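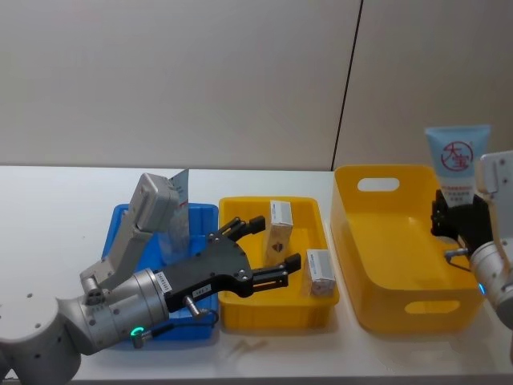
Theresia Strebel asked whether a package that stands upright in its container should get the same label as one lying flat. It gets the same item label. The position goes in a separate column, and the two are never combined. Her question came up while the Polura sorting notes were being revised in May, and this README has been changed to match.

Polura Small Goods Sorting

Contents

The collection covers sorting small packaged goods into bins, trays and baskets on a tabletop. There are 95 sequences in this release. The goods are mostly small cardboard boxes and clear plastic packages with a printed card. Loose items without packaging are kept in the Lund release and are not repeated here.

Containers

Containers are named by color first and type second: blue bin, yellow tray, yellow basket. Two containers of the same color can be on the table together, so color alone is not accepted as a name. "Yellow" without a type is returned to the annotator.

A tray is low and open. A bin has straight or ribbed sides. A basket is the larger container. When a container does not fit any of these, write "other" and describe it in the notes column.

Item labels

box: any closed cardboard package, whatever its size
clear pack: transparent plastic packaging, with or without a card
bag: soft packaging that does not hold its shape
unknown: the item is too hidden to name

Print on the packaging is copied only where every letter can be read. Partial words are left out. A logo or shape is recorded as "graphic" with its color, if the color is clear.

Position

Use one of 3 values: upright, flat, leaning. An item resting against a container wall is leaning, even at a steep angle. An item that stands on its own end is upright. In the first version, 33 rows used "standing," and these have been changed to "upright."

Files

items.csv has one row per item per sequence.
containers.csv has one row per container.
notes.txt holds free comments from the annotators, unedited.

Item numbers restart at 1 in each sequence. They do not follow an item from one sequence to the next, so item 2 in one may be a box and item 2 in another a clear pack.

Known problems

8 sequences have no position values. The item labels in them were checked and can be used.
Some rows from the Kavov batch say "carton" where they should say "box." Treat them as the same.
White boxes on a white table have less exact outlines than the other items.

Corrections go to Theresia Strebel, with the sequence number and the row.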